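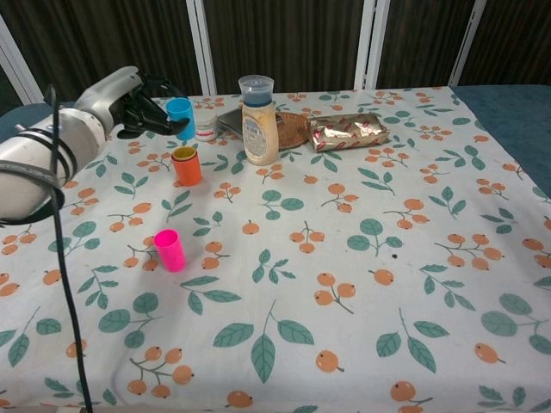

リアピス果樹園再生事業 中間報告

提出日:2019年2月22日(金)
提出先:ワシヴァーノ緑地基金
報告者:ブラルトステッド園芸会 果樹担当

1. 剪定と植え替え
リアピス地区の旧果樹園で、りんごと西洋なしの冬季剪定を進めている。対象の485本のうち、りんごは全数を終えた。西洋なしは北側斜面の二列が残っており、芽が動く前に済ませる予定である。
長く手が入っていなかった木が多く、一度に切り戻すと徒長枝が出るため、太枝の整理は二年に分けることにした。今年は枯れ枝、交差枝、内向きの枝を中心に落としている。根元に胴枯れの症状があった木は伐採し、同じ場所を避けて苗木を植えた。苗木は申請時の品種のうち一つが業者の欠品で入らず、受粉期の合う別品種に替えた。変更届は先月提出済みである。

2. 土壌と下草
南区画は排水が悪く、雨の後に水が引くまで三日かかる場所があった。溝を一本掘り足し、苗木は盛り土をして植えている。酸度は北区画でやや低く、苦土石灰を施した。剪定枝は破砕し、病斑のないものだけを株元の敷き材に回した。幹に触れないよう、手のひら一つ分あけて敷いている。

3. 獣害
1月に野うさぎによる樹皮の食害が六本で見つかった。苗木にはすべて金網の筒を巻き、下端を土に埋めた。古木は今のところ被害がない。

4. 支出(単位:ユーロ)
苗木・支柱 1,534
金網・石灰・排水資材 1,174
合計 2,708
交付額2,829に対する残額は121である。残額は接ぎ木用のテープと癒合剤に充てたい。破砕機はセヴィア農具から無償で借りており、費用は発生していない。

5. 遅れている事項
品種札の取り付けが終わっていない。古い植栽図と実際の並びが合わない列があり、果実を見ないと品種を確定できない木が残っている。これらは仮札とし、9月の収穫時に確認する。灌水用タンクの設置も、基礎の地盤が緩いため四月に延期した。

6. 今後の予定
三月前半に西洋なしの剪定を終え、後半に接ぎ木を行う。開花期は晩霜に備えて苗木用の不織布を用意する。摘果は六月から始め、植え付け一年目の苗木は実をすべて落とす。最終報告書は収穫後に提出する。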